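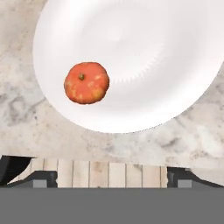
*A tomato on a white plate.*

I've shopped at the Misgate evening market for nine years, and I still go without a list. You get the good stuff after seven (the stallholders want to go home!) and I once carried 13 lemons back on the bus because they were practically giving them away. The trouble is

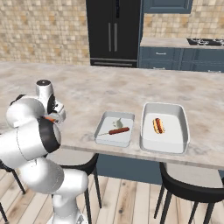 that the council now wants it all packed up by four, just when the rest of us are still at work. I asked readers what they thought.
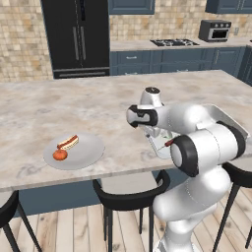 Starkton tried that, one reader wrote, and lost half its stalls by July.

I'd hate to see it happen to us. 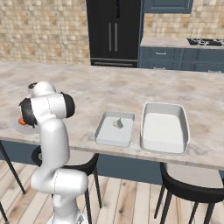
**Eka Tạ**

So I'm going along to the meeting, probably with a bag of plums, and I'll be asking for those evenings back.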